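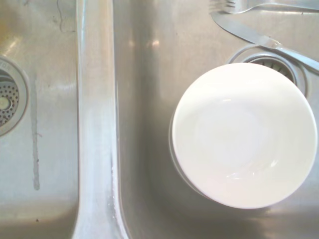

Provel Almanac Text Collection

README and data card, September edition

Welcome, and thank you for taking an interest in this little collection! Provel is a set of short written entries on household luck: which way a bed should face, what to hang over a front door, when to sweep and when to leave the broom alone, what it means if you drop a fork. The entries come from home almanacs and folk calendars, the sort that used to hang on a nail in the pantry, and they have been typed up, tidied a bit and put into plain files that anyone can open.

What you get

There are 403 entries in this edition, kept in 5 files, one for each part of the home: doors and windows, kitchen and table, bedroom, garden, and a last one for everything that wouldn't sit nicely anywhere else (mirrors, coins, cats, ladders). If you are looking for something and can't find it where you'd expect, try that last file first. I still do this myself, and I'm the one who sorted them.

Each line is one entry, with these columns separated by tabs:

id – a short code, never reused, even when an entry is taken out
title – a plain name such as "bell by the back door"
text – the entry itself, in English
source – cumier, yuksel or brundedo
season – spring, summer, fall, winter, or empty
sense – lucky, unlucky, or mixed
note – anything I wanted to add, often empty

Please read the season column with a little patience. Empty means the almanac didn't say, and a good many of them didn't. It does not mean "all year." I made that mistake in the first edition and spent a whole evening undoing it.

Where the entries come from

The Cumier almanac is the oldest of the lot and also the bossiest. Its entries are short and mostly tell you what not to do. The Yüksel calendars are kinder and much more fond of gardens, and they're where nearly all the bell and wind chime material comes from. (The name loses its dots in the source column so that older programs don't choke on it. Everywhere else it is spelled properly, and I'd be grateful if you'd keep it that way.) Brundedo is a run of kitchen booklets with a luck page at the back of every issue, tucked in after the jam recipes, and I have a soft spot for those.

Two of the Brundedo booklets had water damage on the luck page. Where a word couldn't be read I put three question marks in its place and left it alone, so please don't be alarmed when you meet them.

How the text was prepared

Everything was typed by hand and then read through against the page. Spelling was brought up to date, except in rhymes, where changing it spoiled the sound. Entries that repeated each other word for word within one source were merged. Entries that say the same thing in different sources were left as they are, and I think that's half the fun – you can watch the horseshoe turn from points up to points down as you move from Cumier to Yüksel and back.

The sense column is my own reading. An entry was marked mixed if it promised something good and something bad together, as with the one about finding a coin on the stairs.

Good uses and poor ones

People have used earlier editions for a daily desk calendar, for classroom lessons on folk belief, and for trying out search tools on short text. All of that makes me very happy. I would not use the collection to say what any whole region or people believes. Three sets of printed almanacs can't carry that weight, and the editors clearly picked what they liked.

A few entries touch on health, mostly colds and sore knees. They are kept for their own sake and aren't advice. Please see a doctor about your knees.

Known problems

The garden file mixes planting luck with ordinary planting tips, and I haven't found a tidy way to pull them apart. Some titles are longer than the text they belong to. Moon phases are written out in words and don't always agree from one source to the next.

Changes in this edition

Empty season values corrected throughout
Mirror entries moved out of the bedroom file
Note column added
Bell entries given clearer titles

Sharing

You may copy, change and pass on these files for any purpose, so long as this README travels with them. If you correct an entry, please keep its id and say what you changed in the note column.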